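Lutau: Sorting Fruit onto a Plate with Hand-Held Grippers
Project report, second semester, Robotics Lab course

1. Task
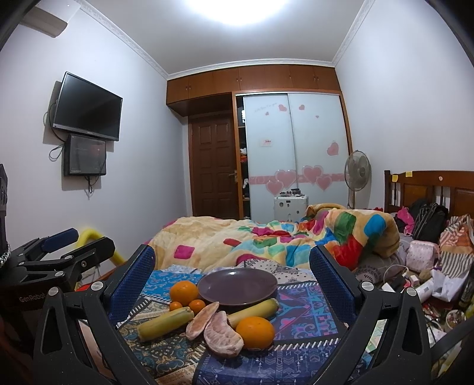
The goal was to collect demonstrations of a tabletop task in ordinary homes and use them to train a pick-and-place policy. Each demonstration starts with an empty plate and several kinds of fruit set out on a cloth. The operator moves the fruit onto the plate one piece at a time, and the episode ends when both grippers are clear of the cloth.

2. Data

We recorded 217 episodes in May. Of these, 70 were dropped, mostly for tracking loss when a gripper was turned toward a blank wall. Episodes were trimmed with Cekeo, the script written by last year's group. Start and end points were then checked by hand.

Round fruit was the easy case. Whole oranges gave a steady grasp as long as the fingers closed below the widest point. Peeled pomelo was harder: the segments bend under load and the membrane tears if the fingers close too far. We told operators to stop closing at first contact and lift slowly.

3. Training

The policy was trained for 2,000 steps on the Alemneh workstation. An earlier run used full-size images and ran out of memory, so input was scaled down by a factor of 2. Patterned cloth was kept in the set on purpose. In our first tests, on a plain table, the policy reached for printed shapes as soon as a tablecloth was added.

4. Open problems

Long stalks are still grasped too close to one end and swing during the lift. Depth error is worst near the plate rim, where reflections change with arm height. The Ladari calibration routine has to be repeated after each finger pad change, and we did not log pad changes for the first batch. Those episodes are marked in the index file.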